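Little Lock Boxes: your questions

Last updated Friday, March 23, 2018. Malathi Mudaliar, Desel

Same questions every week so I've put them all on one page. Please have a look down here before you ring, the phone's on the counter and I'm usually up a ladder. Parcels and returns are on the other page.

What counts as a little lock box?

Anything with a lid and a hasp that takes a small padlock, and that you can lift with one hand. Keepsake boxes, old money boxes, diary boxes, children's treasure boxes. Not safes. Not suitcases. No jewellery boxes with the key built in either, different thing altogether and I haven't the parts.

Do you sell them or mend them?

Both. Mostly second-hand, mostly sold as they come. I check the hinges, check the hasp closes, find a padlock if there isn't one. Mending is by arrangement, ring first.

Are they secure?

No. Sorry. A small padlock on a small hasp keeps out brothers and sisters and that's your lot. Anyone who really wants to get in will get in, or walk off with the whole box under one arm. Passports, cash, anything you'd cry over, put it somewhere else.

I've got the box and the padlock but no key. What now?

Most common one by miles. In order:

Look on the underneath. People tape keys there.
Shake it gently. If it rattles and you don't know what's in it, stop shaking.
Look for a number on the padlock itself. If there is one, write it down and send it me, I have a drawer of spares.
No number, no key? Cut the shackle, not the hasp. A padlock is cheap. A hasp that matches the holes already in your box isn't.

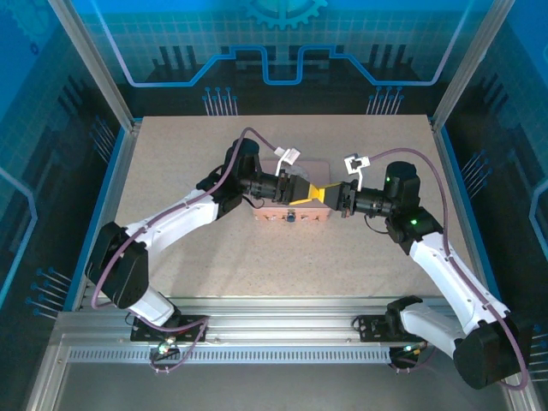 If you'd sooner not cut anything, bring it in. Wednesday afternoons are best. I won't force a lid while you wait and I'd ask you not to either, the front edge goes out of line and then it never shuts flat again. Seen so many done with a butter knife.

Will you open a box that isn't mine?

Only if you can tell me whose it is and they don't mind. House clearances fine, bring the letter or whatever you've got. Your teenager's diary box, no.

What size padlock do I need?

Measure the staple (the loop that pokes through the hasp), not the gap around it. Then measure again. The shackle has to go through without a push. If you have to wiggle it, it's too thick and you'll scratch the plate every single time. Too big a body is nearly as bad, it hangs down the front and knocks the paint or the pattern about. Small and light is what you want. Colour is up to you, we get blue, red, brass and whatever else is in the Flomton delivery.

Can I just buy a new hasp?

Yes, from 80p, but measure between the screw holes on the old one first. Two little holes in an oval plate is common, and there are still several spacings. A new hasp with the wrong spacing means new holes, and new holes next to old holes is how fronts split or bend. I've got a tray of odd ones. Bring the box, or do a pencil rubbing of the plate on a bit of paper and post that.

The loop on my hasp flops about. Is it broken?

Probably not. The hinge pin wears or works its way out to one side. Push it back in with a thumb. If it comes straight out again it wants a new pin, ten minute job. Don't glue it. People glue it and then it won't hinge, and then they bring me a box they've locked themselves out of.

How do I clean a printed one?

Depends on the print, so go gently. Soft cloth, barely damp, and try it on a bit at the back. No bathroom spray, no magic sponges, they take the shine off and then they take the picture off. Do the lid first and the front last, fronts are always grubbier from fingers and padlocks. Dry it straight after, especially along the seam under the lid where water sits.

Can you get scuffs out?

Some. Marks that sit on top will usually wipe away. Marks where the colour has gone are there for good. Pale pink is a nuisance for this, faint streaks show up in one light and vanish in another, and you can rub all day at something that isn't dirt. The pink cartoon one with the stripy trousers on the lid has scuffs and streaks across the front and I'd leave them be. Blue padlock on it looks nice anyway.

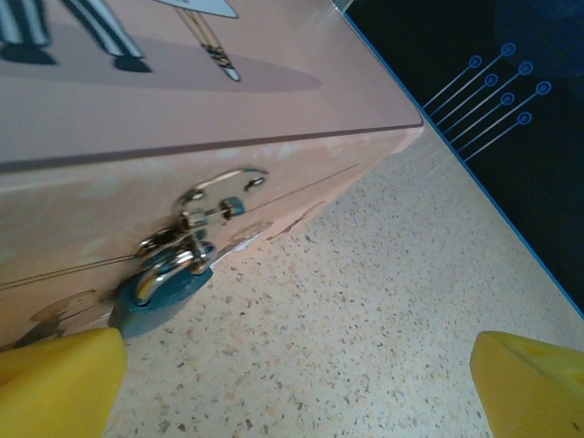

Do you touch up pictures?

No. I can't draw and you'd be able to tell. There was a lady at Skerness who did but she has stopped taking work. If I find someone else I'll put thier details here.

The lid won't sit flat. Why?

Check these before you blame the lid:

Something caught in the hinge. Hair bobbles, usually.
Too much in the box. Take half out and try again.
Hasp plate sitting crooked. Undo the screws a turn, shut the lid, do them back up.
Screws too long. Feel inside for points.

After all that, it might be the lid. Bring it in.

Can I take the padlock off for good?

Of course. Leave the hasp on though, otherwise you've just got two holes to look at. Plenty of people keep the padlock on the staple unlocked, for show. Hide the key first if there are little ones about.

Is it all right for a small child?

With an adult around, fine. Padlock keys are tiny and go in mouths, so for under-fives I'd swap the lock for a loop of ribbon. Lids pinch as well. Open it yourself a few times and see how hard it drops.

Do you buy boxes?

Now and then. Send a photo of the lid, one of the front with the hasp shut, one of the inside. Inside matters most, I've had lovely lids on boxes that smelt of paraffin. No key is fine. No hinges is not. I won't take big lots, there are over 50 in the back already and I can't get to the kettle.

What about wholesale?

Not us. Try Tshabalala, they do new ones by the carton, smallest order 600 last time I asked. They might of changed that.

Can I reserve one?

For 2 days, with a name and number. After that back on the shelf it goes.

Are you open all year?

Shut the first week of May. Otherwise as on the door. If the light's on and the door's locked, knock, I'm in the back.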